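Balaskas Parade Kit: Setting Up Your Marching Group

We love seeing new groups join the march! Start with the big banner and the rest falls into place.

1. Lay the banner face down and slide both poles through the sleeves.
2. Click each pole together until the pin pops out. 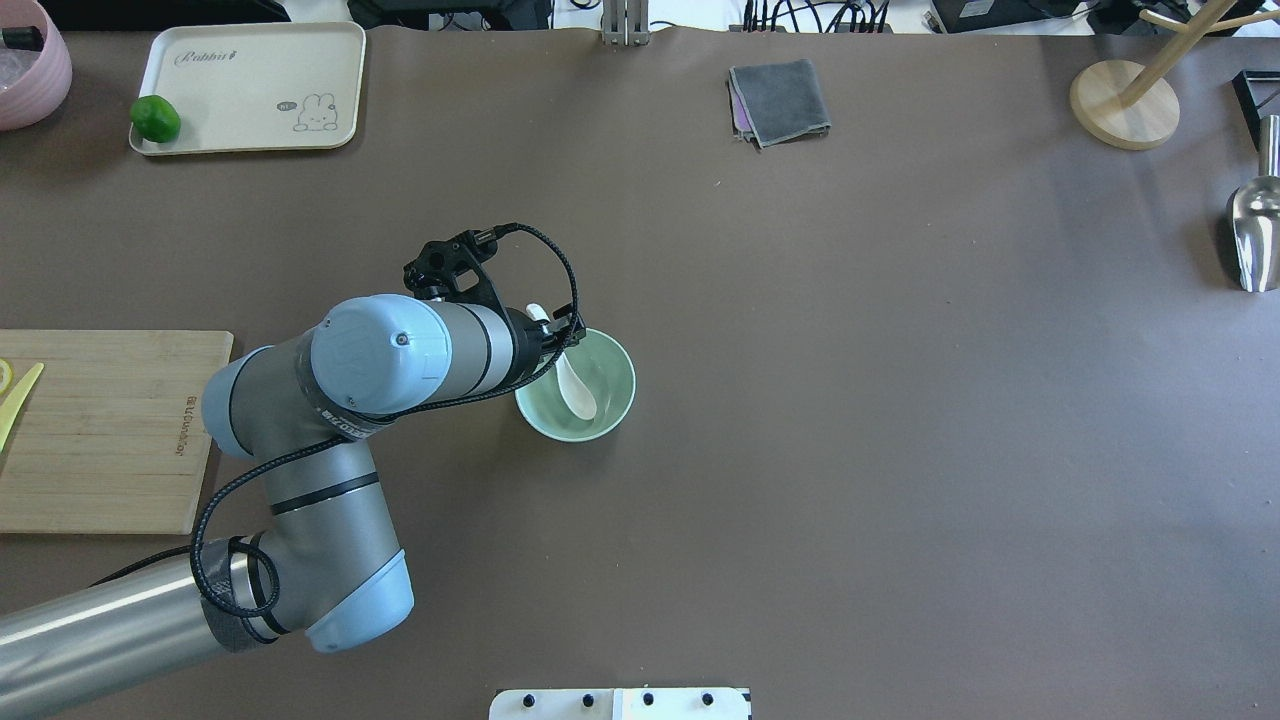
4.2 Flags and Sound

3. Hand out flags at the meeting point. One box holds 200, plenty for most groups.
4. Pair the speaker and play a full song before you line up.

Caution: Keep the speaker 7 feet from the banner poles.

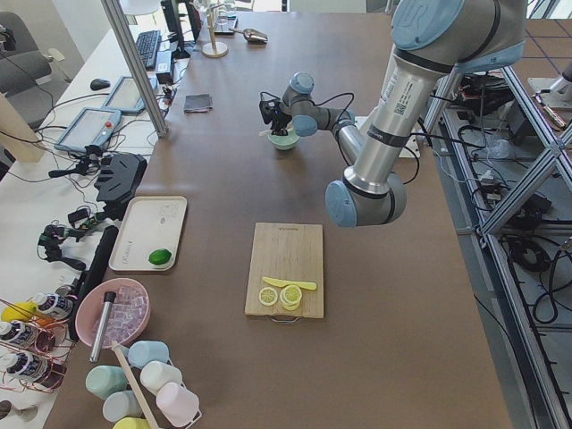 Itziar Sepúlveda wrote to us that her group now keeps a spare speaker battery in the wagon, and they danced the whole route last May.

5. Put your tallest marchers on the banner corners.

Note: In strong wind, open all the banner vents.

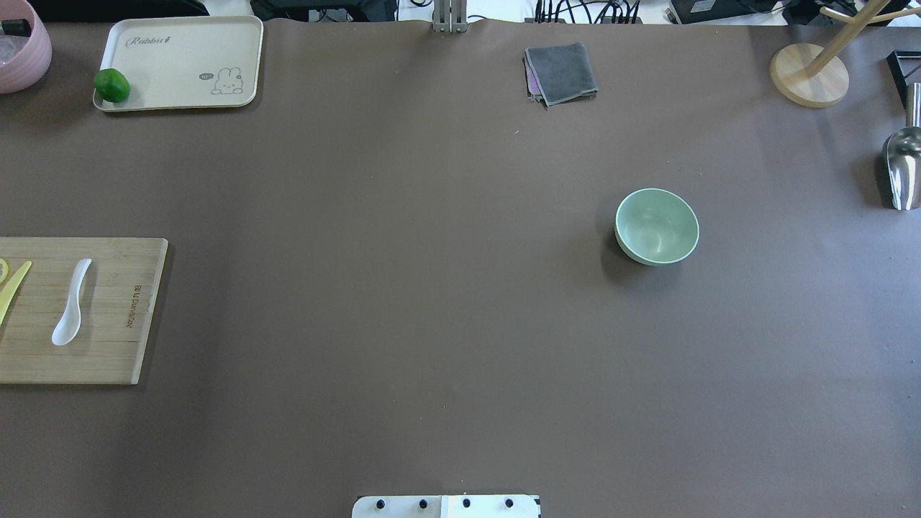
Pale green bowl on a brown tabletop

6. Check in with your marshal and collect the wristbands. 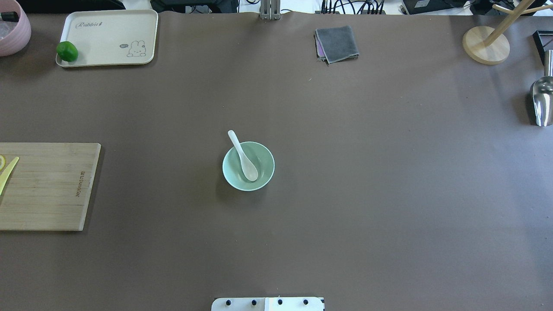
Wristbands go on before anyone steps off, and glitter goes on last (so much fun!). Set the pots out on something with a raised lip, like the cream bunny tray, and wipe it down before you pack. Flags go back in the box dry.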